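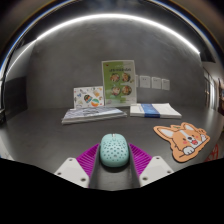

O rato verde-menta entre os dedos cor-de-rosa, com o corgi ao lado.

12 de julho de 2025

Querido diário, cheguei a casa com o pulso a queixar-se e uma vontade enorme de contar tudo a alguém, e como o gato já dorme, ficas tu com a história. Passei o sábado inteiro de garra na mão a ensinar o robô a pegar no rato do computador e a pousá-lo outra vez (dito assim parece pouco, bem sei!). A Kirsty fez-me companhia de manhã e a Harriet à tarde, e entre as três gravámos 54 demonstrações, que foi mais do que eu esperava quando saí da cama.

O que me custa é a lentidão. A minha mão quer chegar, agarrar e seguir a vida, e a Kirsty lá ia dizendo, com aquela paciência toda, que abrisse os dedos mais cedo e descesse direita. De manhã repeti 17, quase sempre por pressa minha, e numa delas espirrei mesmo a meio do gesto – rimo-nos tanto que tivemos de parar para um chá.
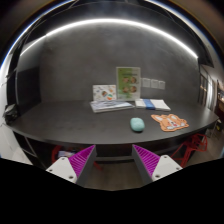

Depois do almoço correu melhor. Apanhei o jeito de me aproximar da mesa com a garra aberta, de deixar o rato bem ao meio e só então fechar, devagarinho, e de mudar um pouco o ponto de partida de cada vez. A Harriet gosta do tapete do corgi e diz que trabalha melhor com ele ali na mesa, e eu confesso que também já lhe ganhei carinho.

O Alasdair quer mais de 1,000 destas até outubro (escreveu assim, com a vírgula à inglesa, e eu copiei para a agenda tal e qual). Respondi-lhe que sim, claro, e depois fiquei a fazer contas no autocarro, coisa que não recomendo. Amanhã descanso, ponho gelo no pulso e telefono à mãe, que ainda não percebeu bem o que faço e me pergunta sempre se o robô já sabe lavar a loiça.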